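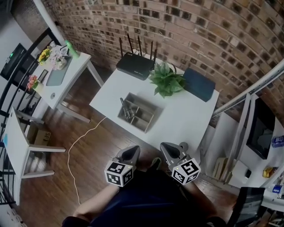

3.2. Montaje y puesta a punto

Las dos pinzas manuales se construyeron en el taller compartido de Plelamcombe, sin acceso a mecanizado industrial. Cada una lleva debajo un cubo blanco con marcadores fiduciales (Fig. 2), cuya posición se estima desde la cámara situada a la altura de la cabeza. La apertura de las mordazas se registra por separado con una placa Nijs.

El área de trabajo es una mesa blanca rectangular con una bandeja organizadora de compartimentos en el centro. El resto del mobiliario del taller se dejó en su sitio durante las sesiones.

Se grabaron 2.000 intentos de recogida y colocación, de los que se conservaron 1.448 tras descartar aquellos en que ambos cubos quedaban ocultos. Los primeros 200 se usaron solo para ajustar la calibración.

Figura 2. Pinzas izquierda y derecha frente a la mesa de trabajo, con los cubos de marcadores montados en la parte inferior. Montaje: Sosina Feyisa.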